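3.2 Cups, small items and the surfaces they stand on

Tableware is a lovely subject for a study of clutter. A cup is simple enough to sketch in seconds, yet its inside, its rim and the table underneath all change how easily people notice it and what they think should be done with it. We wanted to treat the covering of the table as part of the mess and give it the same care as the things on top (Figure 2).
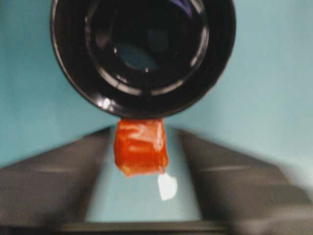
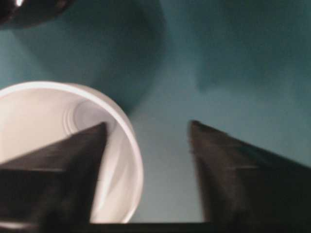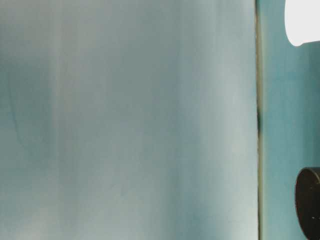

Figure 2. First: glossy black round container and a small orange-red item with a shiny, crinkled surface. Second: white cup with faint rings inside, teal surface. Third: pale blue-grey surface meeting a teal one along a narrow seam.

Carmela Fontana's earlier work on shared kitchens asked people to sort crockery by size and by use. It was a delight to read, and it left us wondering about colour. Do people clear away a pale cup before a dark one when both are within easy reach? Her sorters were never asked, so we put the question to ours, and added a second one about sweets, tea bags and other wrapped odds and ends that gather near cups in almost every home we visited.

Each person took part in 2 sittings, with 24 tidying tasks in each. They could put things wherever they liked, and many talked cheerfully as they went (we had not asked them to, but we are so glad they did!). Their remarks gave us around 100 usable comments, which Fiorella Rizzi coded by hand using the headings in the Drudness scheme. Where a comment fitted under more than one heading, she kept both.

The richest talk was about what belongs with what. Several people would not move a wrapped sweet away from "its" cup, even when the cup was plainly going to the sink. Others cleared all the small things first and only then looked at the crockery. We had expected the first habit from the work of Kołodziej, but the second came as a real surprise, and a very welcome one.

Surfaces came up less often, though with strong feeling. People who disliked a join between two coverings tended to keep cups well away from it, and one moved every single item to the same side before starting. We return to this in Section 4.1, where the order of moves is set out task by task.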